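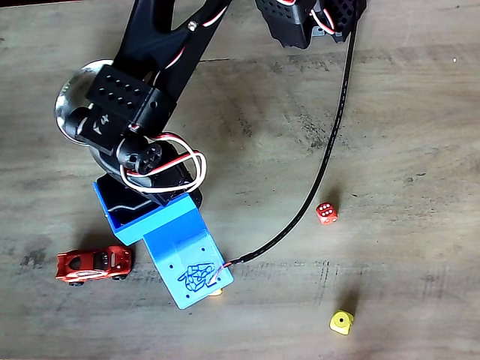
Figure 4. Tabletop with weathered gray-brown grain. Darker streaks and knots are part of the wood.

4. Applying the Brema Oil Finish to a Table Top

Read this section to the end before you open the can. The work itself is not difficult, but the oil has an open time of 30 minutes and you will not want to look for the next step with oil on your gloves.

This section is for solid wood tops only. For veneered tops, see Section 6. For the legs and the lower rails, see Section 5, and do them on a different day if you can.

4.1 What you need

One can of Brema Oil Finish, clear or gray
One Kemov hand pad, fine
Sandpaper, 120 and 180 grit
Lint-free cotton cloths (old T-shirts are good, towels are not)
Nitrile gloves
A metal bucket with a lid, half filled with water
A stirring stick

The Zatent starter box contains the can, the hand pad and the gloves. Sandpaper and cloths are not in the box.

CAUTION: Cloths with oil on them can heat up and catch fire by themselves, even many hours later. Put every used cloth in the water bucket immediately. Do not leave them in a pile, in a trash bag or in your pocket.

4.2 Decide how much of the old surface to keep

A weathered top can be sanded back to fresh wood, or it can be cleaned and oiled as it is. Please decide this before you start, as sanding cannot be undone. The gray color is only in the upper layer of the wood and 120 grit paper will remove it quickly.

If you want to keep the gray, use only the hand pad and skip steps 3 and 4 below. Clear oil will make the gray darker and a little brown. The gray version of the oil keeps it cooler in color. Test both on the underside if you are not sure.

4.3 Preparing the top

1. Remove all wax and polish with mineral spirits and a clean cloth. Change the cloth often. Open the windows.

2. Let the top dry overnight. Do not use a heat gun.

3. Sand with 120 grit, always along the grain. Keep the same pressure from one end to the other. At the ends of the boards it is easy to press too much and make a low place.

4. Sand again with 180 grit. Do not go finer than this. On a very smooth surface the oil stays on top and becomes sticky.

5. Vacuum the top with a soft brush, then wipe it with a cloth that is a little damp. Wait until no damp places remain.

Note: Knots are harder than the wood near them. If you sand by hand without a block, the knots will stand up after some time and you will feel them with your palm. Use a block.

Note: Scuffs that cross the grain show more after oiling, and scuffs that follow the grain show less. Look at the top with a lamp held low at one side, and treat the crossing ones first.

4.4 First coat

1. Stir the oil slowly for two minutes. Do not shake the can – the small bubbles will go on the table.

2. Put on gloves. Pour a small amount of oil on the cloth, not on the table.

3. Start at the corner farthest from you and work along one board at a time. Finish a full board before you go to the next one.

4. Leave the oil for 11 minutes. If some places become dull in this time, they are dry and can take a little more.

5. Wipe off everything that the wood did not take. Use a fresh cloth and turn it often. The surface should feel almost dry when you are finished.

6. Put the cloths in the water bucket and close the lid.

CAUTION: Oil that is left on the surface for longer than 30 minutes will begin to set. If this happens, wet a cloth with fresh oil, rub the sticky area until it is soft again, and wipe dry. Do not try to sand it.

4.5 Second coat

Wait one full day. In a cold room wait two. Rub the top lightly with the hand pad, remove the dust, and repeat all of 4.4 with half the quantity of oil.

Old and very dry wood may want a third coat. End grain almost always wants it.

4.6 Before you use the table

Light use is possible after two days. Keep water, hot cups and tablecloths away for one week. Do not put rubber feet or plastic mats on the top in the first month – they can leave marks that go deep and must be sanded out.

4.7 Care

Wipe with a damp cloth and dry after. Do not use glass cleaner or any spray with silicone. One thin coat each year is enough for an indoor table. March is a good time, when the heating season is nearly over and the wood is at its driest.

If you ordered the Fallahi edge trim (part 239), do not fit it until the second coat is fully dry. The instructions for it are in Section 7.

Changes in this section: open time corrected, note on knots added, gray oil added to 4.1 and 4.2.
Text: Behrouz Akbari. Last revised Aug 1, 2025.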